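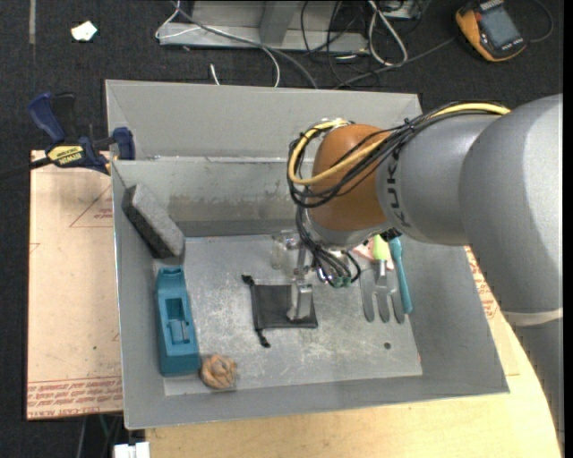
La visite portait sur la préparation de commandes à l'unité, et plus précisément sur les bacs dans lesquels les articles séjournent entre le déballage et l'expédition. Fovholm traite des références disparates : textile, verrerie, petite quincaillerie, échantillons de matériaux de construction. Le tri par famille a été abandonné il y a deux ans au profit d'un stockage mélangé, où un même bac métallique peut contenir une pochette noire à cordon, un objet transparent qui ressemble à du verre et un bloc gris et rugueux, du genre brique, appuyé de biais contre la paroi. Le fond des bacs est rayé et usé par plaques, les parois portent des traces brunâtres. Jeptoo Sang, responsable des flux, considère cet état comme normal tant que la tôle n'accroche pas les tissus. Un contrôle au chiffon est pratiqué à chaque rotation : si une fibre reste sur le métal, le bac part au ponçage.

Arrivée à 8 h 30, accueil au quai nord. Chaussures de sécurité prêtées à l'entrée, pointures limitées au 45. Le groupe comptait 12 personnes, pour la plupart des logisticiens de la région et deux enseignants d'un lycée professionnel.

Réception. Les cartons arrivent sur palettes mixtes et sont ouverts sur des tables à rouleaux. Chaque article est pesé, mesuré puis étiqueté, sauf les textiles souples, dont les dimensions changent à chaque manipulation. Pour ceux-là, le logiciel Brirkunon enregistre une enveloppe maximale, article posé à plat. La procédure fonctionne pour les pochettes et les trousses. Elle donne des résultats médiocres pour les écharpes, que l'on finit par rouler et tenir par une bande papier.

Stockage mélangé. La règle d'affectation tient sur une feuille A4 affichée au poste : pas plus de 3 articles fragiles par bac, pas de liquide, pas d'article dépassant le rebord. Les parois inclinées ramènent les objets vers le fond, ce qui facilite la reprise mais favorise les contacts entre pièces dures et pièces fragiles. J'ai demandé pourquoi la verrerie n'était pas isolée. Réponse : le taux de casse mesuré sur un lot d'essai de 1000 mouvements n'a pas justifié l'achat de séparateurs. Le chiffre exact n'a pas été communiqué. Il serait utile de savoir si l'essai comprenait des articles lourds à arêtes vives, car une brique d'échantillon et un verre ne se côtoient pas dans les mêmes conditions que deux trousses.

Les pochettes à cordon posent un problème particulier, signalé par l'équipe du matin. Les extrémités nouées s'échappent du paquet et se prennent dans les articles voisins. La consigne actuelle est de serrer le cordon et de glisser les nœuds dessous. Elle est appliquée de façon inégale d'un poste à l'autre. Un essai avec élastique est prévu pour juin.

Emballage. Deux formats de carton seulement, fournis par Zestia, avec calage en papier froissé. Le choix de limiter les formats réduit le stock de consommables, mais augmente le vide à combler : un article plat voyage dans une boîte prévue pour un volume. Le poste d'emballage est bien agencé, le papier tombe à hauteur de coude et le dévidoir d'adhésif est fixé. L'éclairage est en revanche insuffisant au-dessus de la balance, et l'étiquette se lit mal sur les emballages sombres.

Retours. Cette zone a été vue rapidement. Les articles retournés sont remis en bac après examen visuel, sans nouvelle pesée. Pour la verrerie, l'examen se fait devant une plaque lumineuse fabriquée en interne. Les ébréchures de bord se voient bien, les fissures du pied beaucoup moins. Le reste part chez Symonenko, qui assure le recyclage des matériaux non remis en vente.

Questions en salle à 11 h. Les échanges ont surtout porté sur le bruit, sensible près des bacs métalliques lorsqu'on y dépose des pièces dures. Un tapis de fond a été testé puis retiré : il se décollait dans les angles et retenait la poussière. Jeptoo Sang a proposé d'envoyer la fiche d'affectation aux participants qui en feraient la demande. La mienne est partie le soir même, avec une question sur la composition du lot d'essai.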